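Workshop notebook, dye room
August, a little after 4 in the afternoon

Picking this up again after lunch ran long, so forgive me if the first part is out of order. The indigo vat is awake at last. I had more or less given up on it this morning, when it was sulking under a flat gray skin and smelled of nothing much, but I left the lid on, wrapped the old quilt around it, and went off to wind skeins. When I came back there was a proper coppery film across the top and the liquid underneath had gone that lovely yellow-green, like weak tea with a leaf in it. I said hello to it out loud. I am told I do this every time.

For the record, this is the fruit vat, the one we started with the bruised pears from the Nindale orchard stall. Indigo, lime, and pear liquor, nothing else. I held it at 3 parts fruit to start and I think that was stingy. The Clamel recipe (the photocopy with the coffee ring on it, in the blue folder) calls for more if the fruit is underripe, and ours was hard as a doorknob in the middle. I boiled up a second pot of peelings and added the strained liquor slowly down the side of the bucket, and I believe that is what turned it, though the quilt may want some of the credit too.

First dips were on the thin wool singles. I did 3 dips of a few minutes each, with a good long airing on the line between them, and the color is soft and a bit cloudy, somewhere near old work shirts. Very pretty, but streaked where I tied the skeins too tight. Looser ties next time, please, and figure-eights, the way Marama Pirihi showed us in the spring. She was quite right and I was in a hurry.

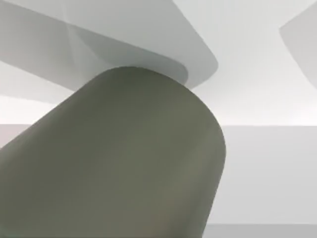 The cotton is a longer story. I scoured 400 grams of the Carrillo yarn yesterday with washing soda and thought I had done a decent job, but when I dropped a test length into plain water it floated for ages like a smug little duck, so there is still wax in it. Back in the pot it went for another hour at a simmer. The water came out the color of apple juice the second time, which tells you how much was left in there. I have written SCOUR TWICE on a card and pinned it over the sink, where I will doubtless stop seeing it by next week.

Once it was wetting out nicely I split the cotton into small skeins and gave the first one 11 dips, because I wanted to know how dark this vat can go before it gets tired. Quite dark! By the eighth or so it had that faint purple cast on the surface, and the last few dips added very little that I could see. I would stop at eight in future and save my back. Skein two had five dips and I think it is the nicest of the lot — a clear, middling blue with no gray in it.

A note on rinsing. I let everything air overnight before it touches water, then a vinegar rinse, then plain, then soap. The Multira soap leaves less of a film than the flakes we had before, but it is stingy with suds, and I used too much of it at first trying to make it look busy. A spoonful is plenty.

Crocking test still to do. I will rub the dry skeins on white muslin and label the scraps by dip number, and they can go in the tin with the madder ones.

Order from the catalog before the month is out: lime, pH strips, more muslin, and number 16 on the supply list, the mesh baskets that keep the yarn up off the sediment. I stirred up the bottom twice today fishing for a dropped skein and had to wait an hour each time for it to settle.

Vat fed at half past four with the last cup of pear liquor, stirred gently in one direction, lid on, quilt back around it. If you are in before me tomorrow, please have a peek at the color, but don't stir it yet. The tea towels on the back of the chair are mine and are already blue, so use those.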